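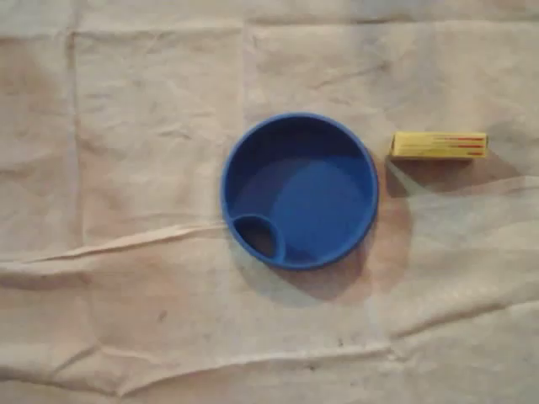

Section 4. Setting up the drip emitters on a leach pad cell

Complete this section after the header line has been pressure tested and before any ore is placed under solution. It applies to cells fed from the Tomstead pump house. Cells on the Sosska side use sprinklers and are covered separately.

Caution: Leach solution contains cyanide. Do all of the steps up to 4.9 with plain water. Keep the solution valve locked and tagged, with the key held by the shift lead.

4.1 Confirm that the ripped surface of the cell is level enough to walk without stepping over ridges. Have the dozer make a second pass if it is not.

4.2 Lay the Zunach drip lines at right angles to the header, 900 mm apart. Work from the header outward.

4.3 Leave slack in each line. The tubing shortens overnight, and a line pulled tight in the afternoon can come off its barb by morning.
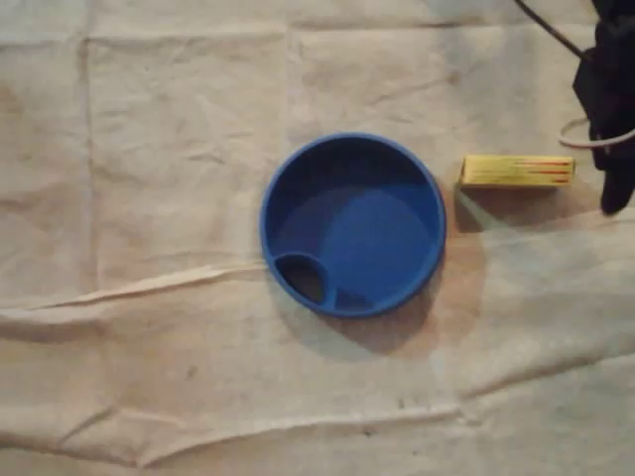
4.4 Push each line onto its barb until it meets the shoulder. Fit the clamp and tighten by hand, then a quarter turn with the driver.

Note: Do not grease the barbs. Wet them with water if the tubing is stiff.

4.5 Leave the far ends open. Open the water valve slowly and flush until every line runs clear.

4.6 Close the water valve. Fold and clip the far ends, starting with the line nearest the access ramp.

4.7 Open the water valve again and bring the header up to 179 kPa. Hold for one hour. Read the gauge at the far end of the header. The gauge in the pump house reads high and is not used for this test.

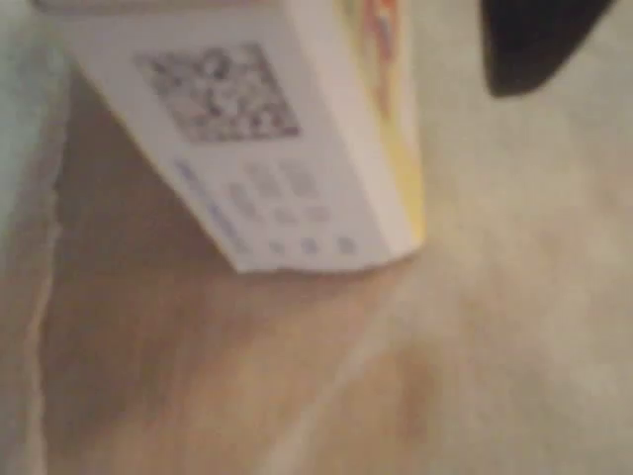 4.8 Walk each line and look for dry emitters, sprays and pooling. Mark faults with flagging tape. Shut off the water before making repairs, then repeat the hold.

Note: A dry emitter next to a working one is usually plugged with grit. Replace it. Poking it clear with wire widens the opening and the emitter will run over its rate.

4.9 Record the header pressure and the number of emitters replaced on the cell sheet. The shift lead signs the sheet and removes the lock.

Caution: Stay off the side slope while the cell is under solution. Report wet spots on the slope by radio at once.

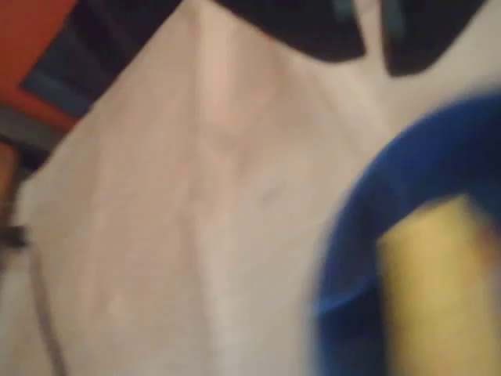 What should be done if the header pressure falls during the one-hour hold?

Close the water valve and check the end clips first, then the barbs. If no leak is found, isolate the header at the Bjarnason valve and test it without the drip lines. A header that loses pressure by itself goes back to the pipe crew.

4.10 In cold months, starting in November and ending in March, bury the lines before switching to solution. Use the light ripper only, at a depth of no more than 2 feet.

Changes to this section go through Ojārs Žukauskas, process engineering.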